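Kundalville kitchen - the cooktop

These are from the kitchen pages of our Kundalville house notes. The room was redone over one summer, and the cooktop is the part people ask about most, so it gets its own page. Layout and tile are covered on the Stondance page. 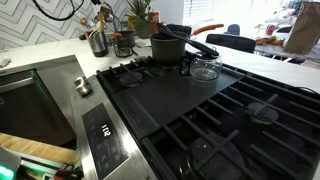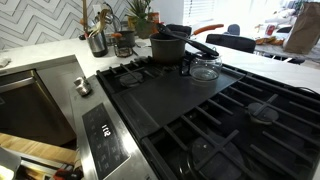

Gas cooktop with center griddle, saucepan, spatula and glass carafe.

The griddle plate runs from the back of the cooktop to the front, with a smaller grate on the left and a larger one on the right. We keep the saucepan and the coffee carafe on the griddle between meals - it is flat and they don't tip. They go over to the counter when we make pancakes.

The controls are on the stainless strip at the left, part touch panel and part knob. It wipes down quickly. The grates take longer and go in the sink once a week.

The counter is white with gray veining, which shows in the first picture, along with the utensil holder, the plant and the chevron tile. We looked at 3 samples from Amegashie before settling on this top. The counter and the fitting came to 3505 together, and the cooktop was nearly 2000 on its own.

Two things we would change. The utensil holder should be closer to the front of the counter, as reaching over the burners gets old. And we would put a second outlet on the back wall.

More from this house: pantry shelves, back hall, laundry. The Ullus cabin kitchen has a separate gallery, to be added in June.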